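Workshop & Craft Room > Small Parts

Search tips and projects... Go

Open-front bins changed my workbench

I used to keep every capacitor, relay and odd little connector in jam jars. They looked lovely on the shelf! Then I'd need one part, tip the jar out, and spend the next ten minutes herding bits back in. Plastic bins with a sloped, open front fixed that for me, and I've become a bit of a bore on the subject (ask Siv Moen, who now has a whole wall of them).

My favorite trick is lining each bin with a piece of white foam. Dark parts show up beautifully against it, they don't skate around when you bump the bench, and fragile legs get a softer landing. Cut the foam a hair bigger than the floor of the bin and it'll hold itself in, no glue needed. One caution: plain foam can build up static, so anything sensitive stays in its anti-static bag until you're ready to use it.

Next, cover the bench. Brown paper off a roll is cheap, and you can scribble part numbers right on it. Tape it down at the corners first, then lay out a grid in blue tape on top. I give each bin its own spot along the lines and put it back there every single time. It sounds fussy, but it's so satisfying once your hands learn where everything lives.

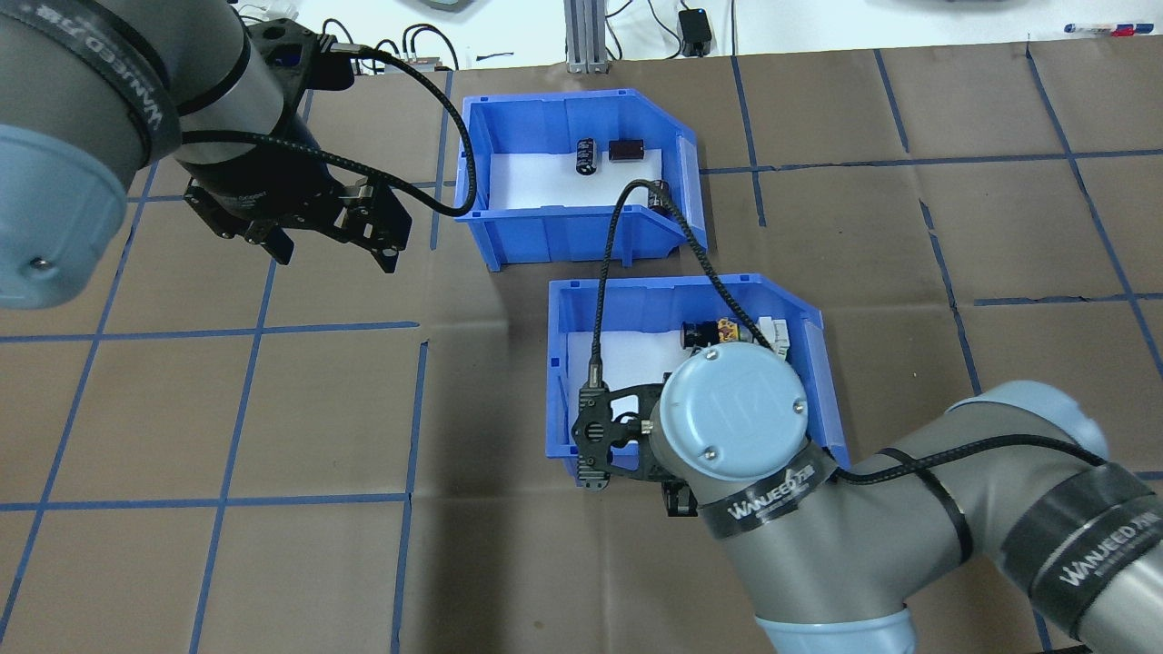
Keep the bins nearly empty while you work, too. A few pieces in each is plenty, and you can see what you've got without stirring. The big stock goes in a drawer underneath, sorted by type, with a label on the front edge where you can read it standing up.

Good tape matters more than I expected. Pick one that peels cleanly, press it down with the back of a spoon, and pull it up slowly at a low angle so the paper doesn't rip. When the paper gets grubby, roll the whole lot up and start fresh. I love that part!

For cleaning, lift out the foam and shake it outdoors, then wash the bins in warm soapy water and let them dry completely before anything goes back in.

Ailsa Moffat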